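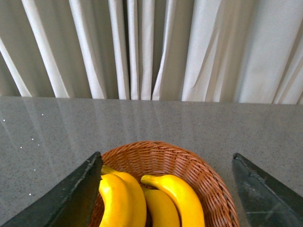

Print this page
E-mail this to a friend

In praise of the boring blood test

By Amber Jansen
February 2023

I have become a bore about ferritin. My sister changes the subject when I start, and my book group has heard the whole speech, so now it's your turn.

Ferritin is the protein your body uses to store iron. A blood test for it gives a fair idea of how much you have put by, in the way that a look in the larder tells you how many dinners you've got left. The test most of us have heard of is haemoglobin, which tells you whether you are anaemic. You can have a perfectly respectable haemoglobin and a larder with one tin in it. That was me, for the better part of two years, and I think the ferritin test ought to be offered far more readily than it is to anyone who turns up at the surgery saying they are worn out.

I should say I'm not a doctor. I taught geography in Damton until I retired, and what I know about iron I have picked up as a patient, a reader and a pest. But patients are allowed opinions about how they are looked after, and mine on this one are strong!

I had all the usual things. I was out of breath on the hill up from the bus station, my legs wouldn't keep still at night, and my hair came out in the shower in a way I found quite frightening. I went to the doctor, had a full blood count, and was told it was normal. I was told the same the next time. I don't blame anyone at the practice for that. The count was normal. It answered the question it had been asked.

Then I moved to Trondport, got a new GP, and she added ferritin to the form without any fuss. It was low. Not dramatically low, she said, but low enough to explain a good deal. I took iron tablets, I had a second test to see what they had done, and we looked into why I was short in the first place. That last part matters enormously, and I'll come back to it.

What delights me about this test is how ordinary it is. It usually comes out of the same sort of needle in the same sort of arm as everything else. You don't lie in a tunnel or drink anything chalky. You sit in a chair, look at the wall, and a nurse says "sharp scratch", and off you go with a bit of cotton wool. I know there are grand new things being done in medicine and I'm all for them, but I do wish we could get as excited about the plain stuff that has been sitting on the shelf for decades.

The argument against me is a decent one, so I'll give it room. Tiredness is one of the commonest complaints a GP hears, and it has more causes than you could list in an afternoon - thyroid, sleep, low mood, new babies, old mattresses, too much work. If you test everyone for everything, you will find odd results that mean nothing and send well people off to worry. Ferritin is a bit slippery too. It goes up when there is inflammation or infection about, so a person with a bad chest can have a reading that looks healthy while their stores are poor. Laboratories don't all draw the line in the same place either, and doctors disagree about where "low" begins.

I accept all of that and I still think I'm right. A slippery result can be read alongside other results by somebody trained to read it, and GPs do that sort of thing all day long. And I am not asking for everyone to be tested for everything. I'm asking for one more box to be ticked when a tired person is already having blood taken, particularly if she has heavy periods, or has recently had a baby, or gives blood regularly, or eats no meat. Those people aren't hard to spot. You only have to ask them.

Where I part company with some of my fellow enthusiasts is over supplements. There is a certain sort of person (I meet them at the swimming baths) who hears "iron" and heads straight for the health shop. Please don't! Feeling tired doesn't tell you that you are short of iron, and too much of it can do real harm. Some people have an inherited condition that makes them store far too much already, and tiredness is one of the signs of that as well. The tablets are also dangerous to small children who get hold of them, so they want keeping well out of reach. Get the number first.

And then get the reason. In an older woman like me, or in a man of any age, low iron can be a sign of bleeding somewhere in the gut, and it needs looking into properly. I had the camera, top and bottom. It was undignified, and it was over by lunchtime, and I would have it again tomorrow. A box of tablets that makes you feel better while hiding the cause is no favour to anyone.

As for food, I have become keen on lentils, sardines and a squeeze of lemon over anything green, as vitamin C helps you take up the iron in plants. I've moved my tea to an hour after meals, as tea gets in the way. I miss it with my toast terribly.

My next test is in March. I've already asked for ferritin to be on the form, and when the results come I shall ask for the figure itself as well as the word "normal". You can ask for yours too.

Print this page
E-mail this to a friend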